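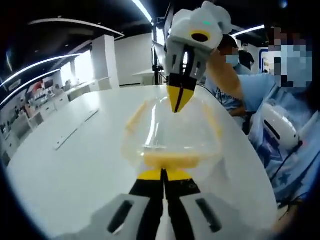 Budgeting for hand-held grippers, how many and what else do I need to price in?

Katalin Magyar

Putting together a purchase request and I have until October to get it in, so sorry if this is messy. We're a small group, 3 people doing the recording, one of them part time. Plan is hand-held grippers first, table tasks only (cups, small containers, handing things between two people), then an arm later if the first part goes ok. The arm is NOT in this budget, please don't talk me into an arm.

What I have on the sheet so far:

Hand-held grippers, 2 pairs
Spare fingertips
Chest strap + mount for each person
Big table
A laptop that already exists

Things I can't work out:

Do I buy a spare unit or a spare parts kit? Plillik sells a kit, Kelgate only sells whole units and says send it back for repair.

How much storage. The guy at Plillik said "plenty" which is not a number I can put in a box.

Is it worth paying extra for the hard cases. We don't travel but things do get carried up and down between floors.

And whether two people working at the same table need anything special, or whether you just stand them there. Most of our tasks are the two-person kind so I dont want to find this out afterwards.

Money is tight but not terrible. If I under-ask I can't go back until next year. Thanks

Ruaridh Dow

You need more of everything. Buy the spares.

Anas Darwish

We went through this last year, so quick dump, in no order.

Spare unit over spare kit IF you only have one person who can take the thing apart. We bought the kit. Nice kit. It sat in a drawer for two months, the only one of us who was comfortable opening the housing was away, and meanwhile half of our recording slots went to nothing. A whole spare costs more but you swap it and carry on. If you've got someone handy, the kit is fine. Ask Kelgate what the turnaround is on repair and get it in the quote, in writing. Ours said "fast" on the phone.

Fingertips: buy way more than looks sensible. We ordered 16 and ran through them before the project was over. It's the tips that take all the abuse, glass and hard plastic especially. They're cheap next to anything else on your list so just put 80 in and stop thinking about it. Check that they're sold seperately though, one of the vendors we looked at only did tip + finger as a set and the price is silly.

Storage. Don't guess. Borrow or rent a pair for an afternoon, record the way you really would, look at the folder size, multiply by your planned hours, then double it for the backup copy. Two drives minimum, kept in different rooms. Also budget somebody's time for copying stuff off, it isn't free. End of the day everyone wants to go home and the cards are still full. 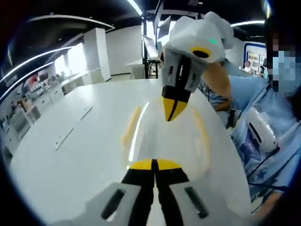
Two people at one table, yes there are things to buy and none of them are exciting. Cable clips. Longer cables than the ones in the box, then shorter ones once you know where people stand. Tape for the floor so that they stand in the same spots. We did our first week on a narrow desk and people kept knocking elbows, ended up ordering a deeper table and paying delivery twice. Get the deep one first time. Measure the door!!

Straps: get a size range. One size fits all fits some. If a strap is digging into someone's neck after an hour you'll lose the afternoon, they'll be polite about it and then not sign up again.

Cases, skip. Get plastic tubs with foam from the hardware store.

What I'd cut from your list: nothing really. What I'd add: consumables. Cups, containers, whatever you put in them, paper towels, a mop. We had zero for this and paid out of pocket. It's a small line and people approving budgets never argue with it.

Leen Farah

Agree with most of Anas except the cases. If you've got stairs, buy the hard cases. We lost a unit on a staircase. Foam tub, lid popped, done. The case would have been a fraction of the unit.

Other stuff, fast:

Warranty. Read what counts as wear. On ours the fingers were excluded and so was the cable where it enters the housing, and guess where it failed. Sayegh (reseller, we used them) would extend it for a fee, worked out ok for us, may not for you. Price both.

Batteries/charging, if yours have them. Nobody quotes a charger per unit, you get one charger for the box. Two pairs of grippers plus a chest unit each, that's a lot of things wanting power at lunch. Add a decent power strip, add chargers.

Calibration board if it isn't bundled. Ask. It was an "accessory" on our invoice.

Software seats. Dodach looked cheapest until we saw that it was per seat per year, and then the second year showed up. If your sheet only has one year on it you'll get a nasty surprise. Ask for the price of year 2 now.

Shipping + import. Can be ugly. Get it as a separate line on the quote so that finance doesn't strike it out as padding.

For 3 people recording I'd go: 2 pairs, plus one single spare unit, plus the tips like Anas says. Not a third pair. You won't have 3 people at the table at once, someone is always resetting objects or watching the laptop. If your part timer is mostly doing resets you're fine.

Oh and stagger the order if they let you. One pair first, use it for a few weeks, then the rest. We changed our minds about finger length after the first batch and had already bought everything. Put the full amount in the request anyway, just split the delivery.

Lead times: ask before you promise anybody a start date.

Katalin Magyar

This is great thank you both. Ruaridh also I guess.

Going with 2 pairs + one spare, hard cases (we do have stairs, bad ones), tips at 80, two drives. Rental afternoon is being set up with Plillik, they said yes as long as we pay postage both ways. Hadn't thought about year 2 on the software at all, asking Dodach tonight.

Leen, which finger length did you end up on, short or long? Our cups are the ordinary clear plastic kind.

Leen Farah

Long. But try both at the rental, they'll usually throw the other set in if you ask before it ships.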